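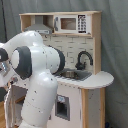 Figure 2. The play kitchen, with range hood, microwave and printed tile backsplash.

3. The Kitchen

Our group spent most of August arguing about a kitchen built for people who still need help with their shoes. Rachid El Khatib wanted to grade it on realism. It does well there: the microwave has a keypad, and the hood is better looking than the one in my apartment on Wodthorpe. The tiles are only a printed pattern, so we took off 8 points out of 70. Grout would have cost extra.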